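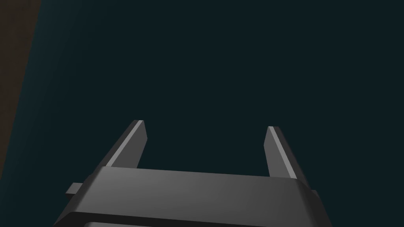 The Threshold Problem

Karnach's simulation group has spent the better part of a year on a single household task: opening an interior door. The task is modest in appearance, yet it draws on nearly every part of the software stack, from perception to contact planning, and it has become the organization's preferred measure of progress.

The control software, known as Storik, was rewritten in March. Earlier versions planned a complete trajectory for both arms and executed it without revision. The present version replans at short intervals, using the estimated pose of the handle and the estimated angle of the door as its two principal inputs. Where those estimates disagree with the simulator's ground truth, the discrepancy is logged for review.

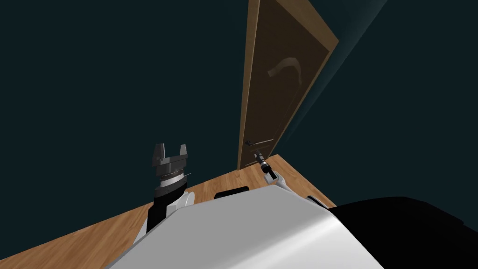

Approach to the handle accounts for much of the difficulty. A lever offers a narrow range of useful contact points, and a gripper that arrives a little low will press against the panel instead. Storik treats the approach as a separate phase with its own cost function, and will not proceed to the pull until alignment falls within tolerance. Of 153 logged failures in the most recent evaluation, 132 were assigned to this phase -- a proportion the group had not anticipated.

Each evaluation comprises 1000 episodes, divided among 10 room layouts with 100 episodes apiece. Lighting, door finish and the robot's starting position are varied by script, and the random seeds are retained so that any episode may be replayed.

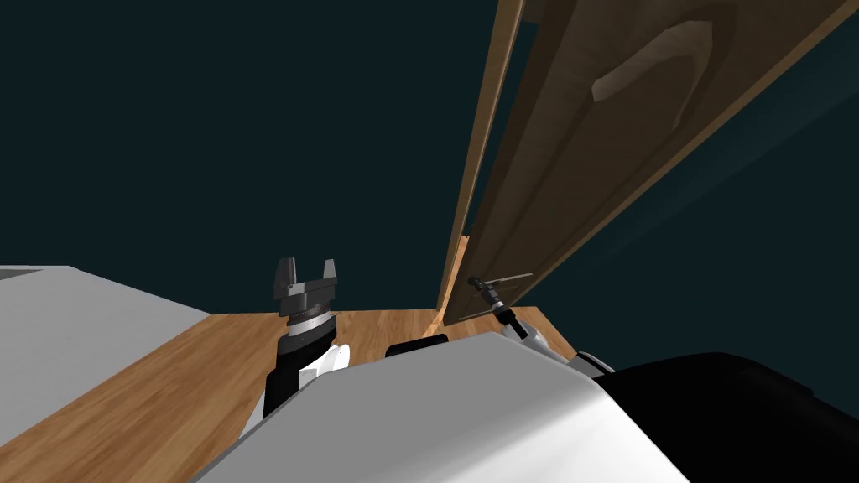

Tùng Dương cautions that success rates in simulation flatter the planner, and would sooner see hinge friction and latch stiffness varied more widely before any figure is cited outside the organization. A door that swings freely, in Dương's view, teaches the controller very little about force.

The group has accepted the point in part. A revised contact model, developed under the working title Cutham, introduces resistance at the latch and a modest closing torque at the hinge. Early runs have been slower, and the replanning interval has had to be shortened to compensate.

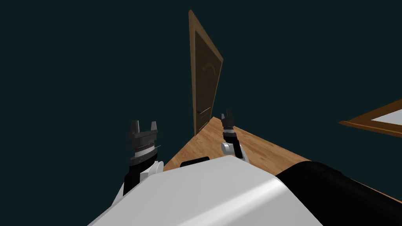 Coordination between the arms remains under study. Storik currently assigns one arm to the handle and holds the other in a neutral posture, which simplifies collision checking at some cost in reach. A proposal to bring the second arm into play once the door is ajar was tabled for discussion on 11th January, together with a request for additional computing time. Both items have been referred to the next planning cycle.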